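We use cookies to keep you signed in and to see which items get read. Accept all / Manage choices

Mirnallow Makers' Letter
November
By Eldana Negussie

Upholstery corner: the foam order, the bench seats, and what to do with your offcuts

Quick one this month, I'm typing between drop-offs. Foam order first as that's what most of you are emailing about.

The order goes in Monday. Not Monday evening, Monday by noon, when Pirkex close their books for the month. If your sizes aren't on the sheet by then you wait for the next one, and the next one is after the holidays. Sheet is pinned by the kettle, also in the shared folder. Write your name so a person can read it. Last time we had two orders from someone called "Th" and it wasn't Theresia Imhof, she checked.

Sizes in inches please. Thickness last. So 18 x 20 x 3, not 3 x 18 x 20, the cutter reads them left to right and we ended up with a very tall cushion in spring.

Which foam. I get asked every time so:

Seats you sit on every day, go firm and go dense. Those are two seperate things. Firmness is how hard it pushes back, density is how much stuff is in it and so how long it lasts. A soft dense foam is lovely and will outlive your sofa. A firm cheap foam feels great in the store and is a pancake by summer.

Backs, medium. Anything firmer and you feel like you're at the dentist.

Headboards, whatever you've got. One inch is fine. Two if you read in bed.

Outdoor, you need the open-cell kind that drains, and it costs more, and no you can't just wrap regular foam in a trash bag. Nahom Tekleab tried it on his porch swing. Ask him about the smell.

Delivery is a flat charge split between everyone on the sheet, so the more names the better for all of us. We need 14 names to make it worth it and we have nine. Bring a friend.

Bench seats

The long benches for the Zolia reading room are coming along. Frames are done, webbing done on all but the end one. Gheorghița Preda has the fabric at her place, a gray wool mix, very handsome, 50 yards of it, and she would like her hallway back. So can we please get the cushions glued up before the end of the month.

What's left:
Layers glued. Firm on the bottom, medium on top, spray adhesive on both faces, wait till it's tacky, then you get one shot at lining it up. Start from one end and roll it down. Two people.
Batting. Wrap front to back, leave the sides, trim the corners so you don't get dog ears.
Covers. Pascual Godoy has cut the panels and is doing the zippers at home on his own machine. He says the shop machine has it in for him.
Buttons, no. We talked about it. No buttons.

Bring a mask for the glue night, a proper one with cartridges if you own it. Doors open, both fans on. Dress warm.

Cutting foam without making a mess of it

Had a bunch of questions after the beginner night so writing it down once.

Electric carving knife is still the best thing you can buy under the price of a nice dinner. Thrift stores are full of them. Mark your line top AND bottom, with a marker, use a square. Hold the blade straight up and down and let it do the work. Don't push. If you push, the blade bows and you get a cut that's square on the top and slanted underneath and you won't see it till the cover's on.

No electric knife? A long bread knife works. Freeze the thin stuff if you have the room, an hour or two, it cuts cleaner. A fresh snap-off blade is good for anything an inch or under, several light passes, and snap it more often than you think you need to.

Cut a half inch bigger than the cover each way. Foam that's the exact size of the cover looks saggy at the corners, always. You want it stuffed in there a bit tight and complaining.

Hand cut edges are going to be a little wavy. It's fine. Batting hides nearly everything. If it really bugs you, run a coarse sanding block along it, lightly, outside, you'll be picking crumbs out of your sleeves for days.

Squeeze test before you wrap. Press the sides in between your hands, let go, watch how it comes back. Slow and lumpy means it's old or it got damp, don't put that in a seat.
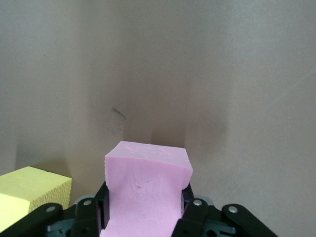 Pink foam block with hand-cut edges, squeezed in at the sides.

Offcuts

The bin is full again. Really full, the lid is resting on top like a hat. Please take some home. Good uses people have told me:

Kneeling pads for the garden, inside an old pillowcase.
Packing for dishes if you're moving.
Pincushions, the dense kind only.
Corners on the shelf your kid keeps running into.
Stamps! Theresia did these with the kids on open day, cut shapes with scissors and dip in poster paint. Coarse foam gives a speckly print, fine gives a solid one.

Not good uses: pillow stuffing. Chopped foam goes to lumps in the wash and you will be sorry. Also nothing near the wood stove, please, I shouldn't have to write that but I do.

We put in for a small grant from the Rozīte fund for a proper foam saw, the bench kind with the tall blade. They're almost 600 used. No word yet. If it comes through there'll be a training night and you'll have to do it before you touch it, yes even you.

Odds and ends

Whoever borrowed the long shears, the ones with green tape on the handle, they need to come home. They are for fabric. If they've cut paper I don't want to know, just leave them in my tray and I'll get them sharpened.

Staple gun number two is jamming. Use the other one, or hit it on the side like Pascual does.

Beginner night is footstools again next month. Bring a fabric piece a yard square and something sturdy on the bottom of your feet, there's always tacks on the floor however much we sweep. Spaces are first come, email me, don't text, I lose texts.

Also looking for old horsehair if anyone is tearing apart grandma's armchair. It washes up beautifuly and Gheorghița wants to try a traditional seat with it in the new year. Pillowcase full would do to start.

That's all I have. Sheet by the kettle, Monday, noon.

Eldana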